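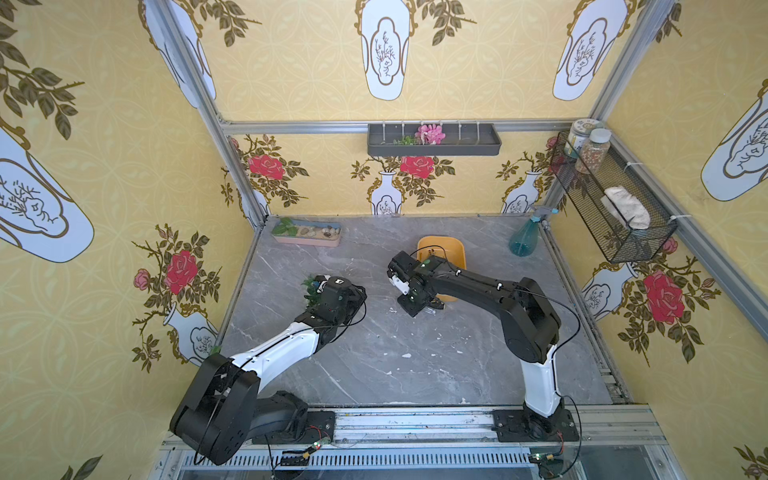 Visit to the Brerndale Open Day: Report to Members

The society's summer visit took place on Sat 20 July, when 13 members traveled to the Brerndale workshops for the annual open day. The party was received at the main entrance by Tamunoemi Okafor, head of visitor programs, and was divided into two groups for the tour of the ground floor. Members who had visited in earlier years will recall that the displays were then confined to the front hall. They now extend into the rooms along the east corridor, and the printed guide lists 87 stops in all.

The morning was given over to small interiors and tabletop gardening, the subject most members had asked to see. The potting display was set on a gray marble-patterned top enclosed on three sides by yellow wallpaper with roses, olive leaves and white vases edged in gold. Opinion in our group was divided on the paper. Several members thought it too busy for a work area, while others admired it and asked for the name of the supplier, which Ms. Okafor has promised to send.

The long pink planter tray attracted the most discussion. Greenery had been kept to the left end, and the remaining length was given to pebbles and small shells. Members with narrow windowsills may wish to note the arrangement. A teal spray bottle stood at the back right corner of the table, well clear of the tray.

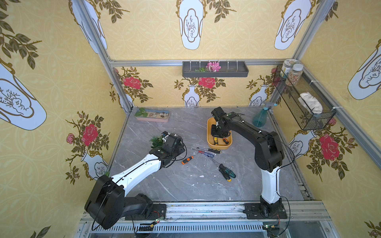
Questions were then invited on the keeping of tools in a shared room. Ms. Okafor explained that Brerndale had formerly used wall hooks and drawers, and that the staff now preferred a single open tray for each table. In her view a drawer is too easily filled with items that belong elsewhere. A member asked whether an open tray does not simply collect dust, and it was agreed that it does and that it must be wiped out weekly.

The orange-yellow tray on the display table held screwdrivers, with others lying on the countertop beside it. The handles differed in color, and one member remarked that she could tell her own set apart at home only by this means. The sloping sides of the tray were also noted favorably. Our own box at the meeting room has square corners and is difficult to clean.

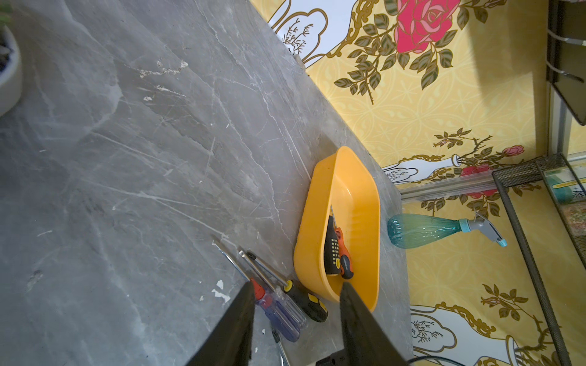
Screwdrivers in the tray and on the countertop, Brerndale open day.

Lunch was provided in the Mesteo Room on the upper floor. The soup was good, but seating was short by two places, and the office has been asked to confirm numbers earlier next year.

After lunch the two groups exchanged routes. Discussion in the second group turned to surfaces and finishes. The gray top shows fine scratches and some worn, pitted patches when viewed closely, and members considering a similar pattern for a potting bench should bear in mind that tools will mark it. A board or mat would be a sensible addition. 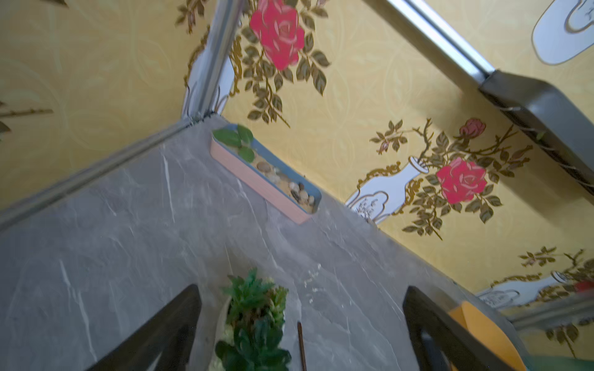 The wallpaper was raised again at this point by those who intend to paper a small area at home. Ms. Okafor advised buying one more roll than the measurements suggest where the pattern is large, and keeping the remainder for repairs. She also recommended a metal trim at the edge of any worktop that meets a papered wall.

The party left at four o'clock. Parking was adequate, although the lower lot is reached by a steep path and members with limited mobility should request a space near the entrance.

A second visit is proposed for October. Members wishing to attend should give their names to the secretary at the next meeting, stating whether they require transportation and lunch.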